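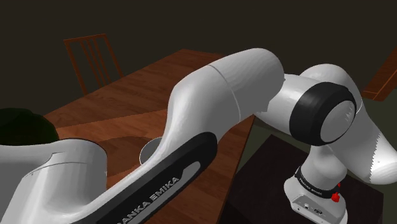 Mastden Grocery Price Labels, release 2

Read this before you use the numbers

This is a table of shelf prices copied from supermarket labels in two towns, Mastden and Vedby. There are plenty of price datasets around that claim to show "what food really costs." I don't think this one does, and I have doubts about the others. What it shows is what the label on the shelf said on the day it was copied down. People pay something else at the register often enough that I would not treat the two as the same thing.

Last updated March 2023.

What is in it

The main file, prices.csv, has one row per product per store visit. There are 237 products and 52 weekly rounds. A second file, stores.csv, lists the stores by a short code, with the town and a size class. The size class is my own call based on floor space, so don't build anything serious on it.

Columns in prices.csv:

round: week number, starting at 1
store: short code, matches stores.csv
product: plain name, lower case
size: as printed on the package
price: shelf price in local currency, tax included
unit_price: as printed on the label, blank if missing
promo: yes, no or unclear

Please note that unit_price is copied and never calculated. Stores get it wrong. Some labels give a price per pound for one brand and per ounce for the brand beside it, and a few are just bad arithmetic. I left the mistakes in. If you want a clean unit price, work it out from size and price and keep the printed one for comparison.

The promo column

Treat this with suspicion. "Sale" is a word printed on yellow paper. Several products wore a sale label for most of the year at a price that never moved, and I don't see how that counts as a discount. The column records only whether a label claimed one. "Unclear" means the label had promotional colors but no earlier price on it.

Loyalty card prices are not included. Release 1 mixed them in with the regular prices, and any chart made from it should be redone.

Known problems

Prices ending in 99 are so common that an average to the second decimal place is mostly telling you about pricing habits. Round it.

Package sizes shrink. Where the size changed and the name stayed the same, the product keeps its name and the size column changes. If you only plot price, you will miss this completely, and the store would be glad if you did.

The Vedby rounds in November have gaps. One store rearranged its aisles and a lot of labels were missing. Those rows are left out and have not been filled in. I have seen a copy of this dataset with the gaps smoothed over by averaging the weeks on each side -- please don't use it.

Fresh produce is weak throughout. "Tomatoes" covers whatever loose tomatoes were cheapest that week, so the quality varies a lot.

What it is not good for

Inflation rates. Two towns and a hand-picked product list will not give you one, however nice the line looks. The list leans toward things that keep in a cupboard, and nothing is weighted by how much of it people buy.

Claims about which chain is cheapest. The store codes hide the chain names on purpose, and sorting them by average price mixes up store size with everything else.

Changes since release 1

- loyalty prices removed
- promo gained the value "unclear"
- duplicate rows for canned beans in round 9 deleted
- decimal commas replaced with points

Corrections

Send the row, the round and what you think the value should be. A photo of the label helps. "This seems too high" doesn't, as plenty of it seems too high to me as well. Fixes go into the next release with a line in the list of changes.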